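Splitting costs for my parents' 40th anniversary dinner
posted by Plarnik

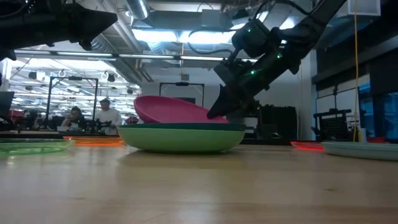

My parents have been married forty years in November and there are four of us kids. We want to give them a dinner with family, at my sister's house. The estimate came to $2,520 and my brother just lost his job. I don't want him left out, but I also don't want to announce his situation to everyone. We already cut the rentals and will serve out of our own bowls. How have other families split this?

Skuseck
We did this for my in-laws. Everyone told one person privately what they could pay, and that person never shared the amounts. Ours came to $3,281 and it got covered. One sibling paid nothing and did the driving — six trips to the airport. The card was from all of us.

Biltico
Just do potluck.

Dušan Jurčo
Ask your brother before you plan around him. I was out of work when my sister got married, and my family quietly paid my share. I found out a year later and it bothered me more than the money would have. He may want to put in a small amount. Also ask your parents if they even want a big dinner. Mine wanted to go to the lake.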